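Chapter 4
What a Visitor Sees: Learning from an Open Day

June 14, 2023
By Roos Dierckx

Most students meet their first working robot as visitors. They stand behind a line on the floor, somebody from the company talks, the machine moves, and after a few minutes the group goes to the next room. In this chapter we will study such a visit as a source of knowledge. A demonstration is prepared to look good, and the reader must learn how to look at it.

Our main case is the open day of Veseo, a small firm that works on the handling of household objects. I went there in December with a class of 15 students. The firm showed its work at several tables, and Jeanine Kramer, who leads the group for grasping, gave the explanations. She asked us to watch the fingers first and the arm later. I found this good advice, and I repeat it here for my readers.

The students had expected something bigger. They knew the factory robots of the textbooks, with a heavy arm and a fence, and now they were asked to think about two fingers and the space between them. One student wanted to know where the motor was. Kramer answered that for this question the motor can wait – first one must understand how the fingers come together, and what happens to their angle when they do. 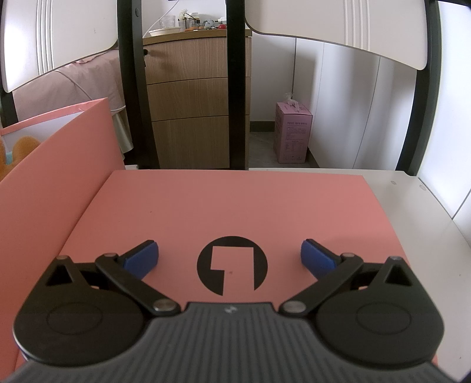

She then spoke about records. In the project called Vorby, her group had written down 1,591 attempts to grasp an object, and 878 of them were counted as successful. A visitor who hears only the second number will think the method is strong. A visitor who hears both can calculate the rate, a little above 55 percent, and can begin to ask about the rest. Which objects were dropped? Who decided that a grasp was good? Was an attempt counted when the object moved before the fingers closed?

Such questions return in all four sections of this chapter. Section 4.1 treats the preparation of a visit, and Section 4.2 the taking of notes during a demonstration. In Section 4.3 we compare the notes of two students who stood at the same table and did not agree – their disagreement is printed in full. Section 4.4 gives the written reply of Veseo to our questions.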